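Coman 双臂机仿真套件试用记:保洁班组用了一个多月之后

我们做的是公寓保洁和退房整理,Irkinholm 那个楼盘一共326套房,班组里的人每天推着车一层一层走。五月起公司让我们试 Coman 的双臂机,连同它的仿真软件一起评。我本来只想写机器,写着写着发现最想夸的是软件,因为班组里变化最大的就是这一块!

以前上新设备,都是厂家来人讲半天,大家站在走廊里听,听完各干各的。现在是先在仿真房间里排活,排顺了再谈别的。排活的人也换了,以前是主管排,现在是真正打扫房间的人排,大家先说这一户从哪里进、先收哪一边,再在软件里摆给机器看。

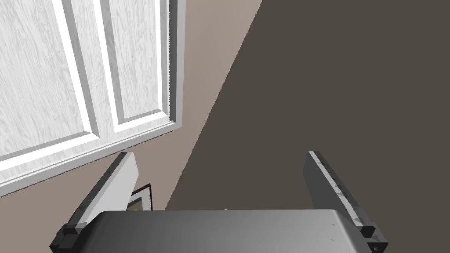 先说手腕视角,我给它打的分最高。班里几位阿姨原来最怕的就是看不懂机器要干什么,用了两个下午就能自己判断了。两根手指张着,中间留出好宽一段空,后面白门上的凸起镶板和线条都看得清楚,她们看一眼门就知道手朝着哪边,不用去读坐标。有人当场就说,这比看图纸省事多了(我也这么觉得)。

安装不算难。软件装在值班室的旧电脑上,载入一个房间大概64秒,我拿手机掐过。自带的房间模板质量很好,地板木纹、门把手、柜子上的碗都有,班组的人一看就知道是在讲哪一类户型。菜单的中文翻译有几处别扭,“释放”和“松开”混着用,第一周老有人问是不是两个功能。 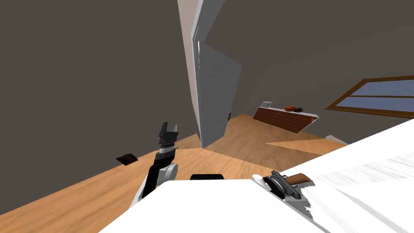 再说分工。两只手可以分别下指令,一只干活,另一只先举着等,这和我们两人一组的习惯很像,所以大家上手特别快。原来两人组里总有一个人专门递东西,现在讨论的是这个递东西的活能不能交出去,交出去以后这个人做什么。我们的意见是去做验房,验房一直缺人,而且做的人得懂房间。公司答应岗位调整之前先跟班组谈,这一条写进了试用说明,我觉得比任何功能都重要。

缺点也有。视角切换时画面会跟着机身歪过去,头几次看真有点晕,后来习惯了,但我还是希望能加一个“扶正”按钮。还有手腕视角碰上一面光墙的时候,什么参照都没有,新人容易慌,得教他们先切到机身视角再回来。

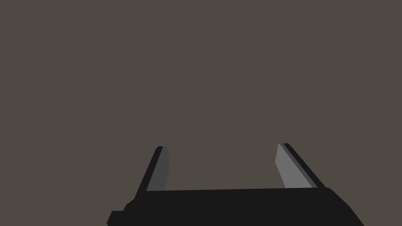

和 Kanwood 那套比起来怎么样

去年冬天我们短暂试过 Kanwood 的软件,功能更多,可每改一步都要找工程师。Coman 这套,班组自己就能改!满分100的话,Kanwood 我给不到及格线多少,Coman 我愿意给得很高,扣的分主要在翻译和画面倾斜上。

厂家的培训师 Hideaki Shimada 每周二上午在线答疑,有问必答,还真的会把我们的意见带回去。我们提过想把暂停键放大,下一版就放大了。

Ukwood 的配件包我们没买,暂时用不上,想知道效果的朋友可以去别家评测看看。 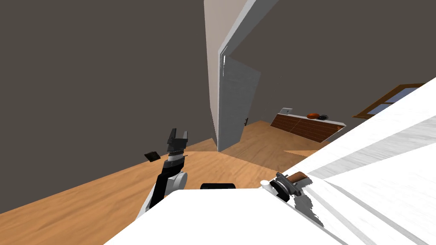 Irkinholm 物业服务部 · 客房整理二组

最后补几句关于带手柄的工具。右手夹着木柄的那种姿势,我们组里讨论得最热闹,因为刷子、刮子天天在用,谁都有话说。有人主张柄要握得靠后,有人说靠前才稳,两种排法都存进了仿真里,谁想看都可以调出来对着看。这种讨论以前只在休息室里说说就过去了,现在能留下来,新来的同事也能翻到,我特别喜欢这一点。

试用期还没结束,下一步打算把夜班的人也拉进来排几间房,他们的走法和白班很不一样。要是有同行也在用这套,欢迎在下面留言,尤其想听听你们的岗位是怎么调的。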